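Spent the afternoon at the Skultemeck open day, the one they run every November. Going to post my notes as a thread while I still remember them. Long one, mute me if robots aren't your thing.
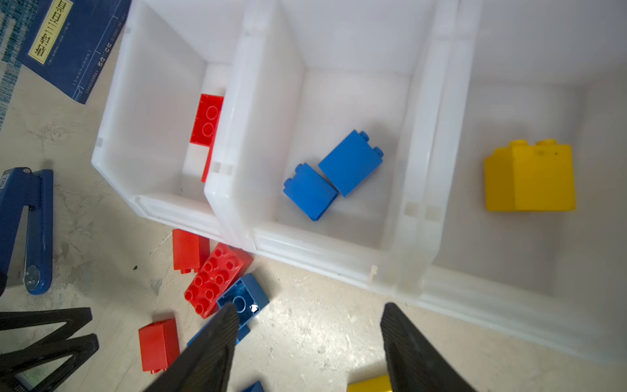
Sorting blocks by colour, from the arm's side. Red, blue and yellow each have a bin.

Some background first. Skultemeck is a shared workshop building on the old dairy site. Four of the units had their doors open. I went mainly for the Pitkänen unit on the ground floor, where they work on picking and sorting with robot arms.

Getting in was easy. You give your name at the desk, you get a sticker, you go where you like. The leaflet said to allow an hour. I was there from just after one until they started stacking chairs.

The sorting demo was run by Joonas Vuorinen. He gave a short talk at the start of each session, maybe five minutes, then let the arm get on with it and took questions while it worked. I'd rather have that than slides.

The job is simple to describe. Building blocks on the floor, three white bins in a row, and the arm has to get each block into the bin with its own colour in. Studded blocks, the sort every child has had.

I asked why the floor and why not a table. Joonas said a lot of the things people want picked up at home are on the floor, so they may as well practise there. He also said his knees disagree.

There's a small camera down by the gripper, so the view on the screen moves whenever the arm moves. It took me a while to get used to watching it. After ten minutes or so I was looking at the screen more than at the arm.

What I hadn't thought about is how many ways a block can lie. Studs up, on its side, on end, hollow side up. A block on its side with the open bottom facing you is a different thing to grab from one standing upright. You and I don't notice the difference when we tidy up.

The flat ones are worse. There was a thin red plate with eight studs lying with a blue block overlapping it. Joonas said thin pieces give the fingers very little to hold, and if something is resting on top you have to decide which one to move first.

A boy near me asked the best question of the day, which was what it does if it drops one. The answer was that it looks again and has another go. The boy said that was what he did too.

The fingers are black with a ribbed surface. They had a spare pair on the side table that you could handle. Lighter than I expected, and a bit grippy, like the sole of a plimsoll. They wear down and get swapped.

Numbers, for those who like them. Joonas said they had done 200 practice rounds with the blocks before the open day. The longest single round took 29 minutes, and he was quite cheerful about that one. He didn't give a success rate and I didn't push him.

The software that does the deciding is called Melura. I won't pretend I followed all of it. The part I did follow is that a person first does the job many times by steering the arm, and the program learns from those recordings. Then it tries by itself.

You could have a go at the steering. I queued for it. You hold a pair of handles and the arm copies you, with a very slight delay. I got one block into the right bin and knocked another one further off than it had been to start with.

It's tiring, too. You'd think moving a small block a short way was nothing, but you hold your wrists still for so long that your shoulders start to ache. The woman before me said the same.

Next door was Gilter, who make a trolley that follows warehouse staff. I gave it a quarter of an hour. It followed me up the corridor and back and stopped when I stopped. Nicely made, but there's less to say about a trolley.

Nuala Moynihan looks after the building and did the tour at three. She said 51 people had signed in by then, which was more than they had the whole of last year. She put it down to the sign on the main road finally being the right way round.

I asked her whether schools come. They do, in small groups, and mostly in spring. If you teach nearby and want to bring a class, write to the front desk and say what age they are. The steering handles are a bit high for the very young ones.

A few practical points. Parking is behind the building and fills up early. There's a step at the side entrance - use the front if you have wheels of any kind. Tea was a pound in the tin and the biscuits were free.

Things I'd change: the room was loud with the door open and I missed parts of the talk from the back. A printed sheet with the main points would help. I wrote both on the feedback card.

Things I liked: it was slow and you could see why it was slow. I've been to shows where everything is over in thirty seconds with music on. I learned more from watching an arm work through a scatter of blocks on a concrete floor.

Joonas said they want to move on to mixed household items next, which means soft things like socks as well as hard ones. Socks are apparently a whole other problem. He hopes to have something to show by the next open day.

Several people have asked if you need to book. No, you just turn up. The steering queue is shortest right at the start, so do that first and the talks afterwards.

I've got a page of notes on the Gilter trolley as well if anybody wants them. Reply here and I'll type them up.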